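Evaluación del entorno de teledemostración Lesatell para la enseñanza de tareas domésticas a brazos robóticos

Área de Recursos Docentes, laboratorio de robótica de servicio

El presente informe recoge la valoración del paquete Lesatell, en su edición académica, realizada por esta área a petición de la coordinación del máster. El producto permite que una persona guíe un brazo simulado mediante un mando de seis ejes y registre cada ejecución para su uso posterior en el aprendizaje por imitación. La evaluación se desarrolló durante el mes de septiembre, en un puesto de sobremesa del aula Cheetham, y tuvo por objeto determinar la conveniencia de renovar las licencias vigentes.

Alcance de la evaluación

Se grabaron 400 demostraciones, de las cuales 300 se consideraron válidas tras la revisión. Participaron alumnos sin experiencia previa en teleoperación y dos miembros del personal técnico. Todos trabajaron sobre el módulo de cocina, en el que la tarea propuesta consiste en recoger una esponja de la encimera y depositarla en el fregadero. No se evaluó el módulo de taller, cuya licencia se contrata por separado.

Instalación y puesta en marcha

La instalación no presentó incidencias de consideración. El asistente reconoce el mando, solicita una calibración breve y abre la escena por defecto. La documentación, disponible únicamente en inglés, describe con claridad los modos de control cartesiano y articular, aunque dedica muy poco espacio a la configuración de las cámaras. Los alumnos tardaron 19 minutos de media en completar el tutorial inicial, plazo que se estima razonable para una primera sesión de prácticas.

Calidad de la escena y puntos de vista

El módulo ofrece dos vistas generales y una vista cercana a la pinza, que pueden mostrarse a la vez o por separado. El acabado de los materiales es correcto: el veteado del mármol y el sombreado de las piezas blancas del brazo facilitan la lectura de las distancias en las vistas generales.

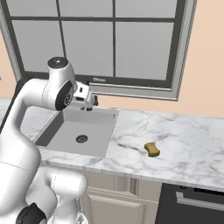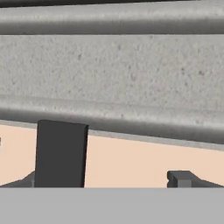
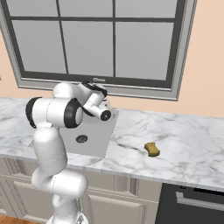
Módulo de cocina de Lesatell, edición académica.

La disponibilidad de varios puntos de vista constituye, a juicio de esta área, el principal mérito del producto. Los operadores noveles tienden a confiar en una sola cámara y a corregir la altura por tanteo, con el consiguiente registro de trayectorias vacilantes. Cuando se les indicó que alternasen las vistas antes de iniciar el descenso, las grabaciones resultaron más breves y uniformes. Conviene, por tanto, incorporar esta indicación al guion de prácticas.

La vista cercana exige mayor aprendizaje. Su campo es reducido y, en ciertas posturas del brazo, una superficie próxima puede ocupar buena parte del encuadre, lo que desorienta al operador. El programa no permite modificar el ángulo de esta cámara durante la grabación. Se ha trasladado la observación al distribuidor, Tirham, que ha acusado recibo sin comprometer plazo.

Respuesta del mando y registro de datos

El seguimiento del movimiento es fluido en las traslaciones. En las rotaciones de muñeca se aprecia un retardo leve que lleva a algunos usuarios a sobrepasar la orientación deseada. El problema se atenúa al reducir la sensibilidad al segundo nivel, ajuste que debería figurar como valor de fábrica. El cierre de la pinza se acciona con un pulsador de todo o nada; se echa en falta un control gradual, de especial interés para objetos blandos.

Cada demostración se guarda con las posiciones articulares, el estado de la pinza y las imágenes de las cámaras activas, con una misma referencia temporal. La exportación a Cemumow, herramienta empleada en la asignatura para entrenar las políticas, se efectuó sin conversión intermedia. En cambio, el gestor de grabaciones no admite anotar el motivo de descarte de una ejecución, y el personal hubo de llevar ese control en una hoja aparte.

Uso en el aula

El responsable de prácticas, Jarlath Mac Giolla, señaló en su valoración escrita que «el alumnado comprende antes la relación entre una demostración descuidada y una política deficiente cuando ha grabado ambas con sus propias manos». Las encuestas de los participantes coinciden en destacar la facilidad para reiniciar la escena tras un intento fallido y critican la fatiga del antebrazo en sesiones prolongadas. Se recomienda limitar cada turno a media hora y disponer de un soporte para el codo.

Valoración y propuesta

Esta área valora favorablemente el producto para la docencia introductoria y propone renovar las licencias por un curso académico. Para trabajos de fin de máster que requieran control fino de la fuerza de agarre, se aconseja mantener el acceso al banco físico. La contratación del módulo de taller queda pendiente de una prueba específica, que se solicitará al distribuidor una vez publicada la próxima versión del programa.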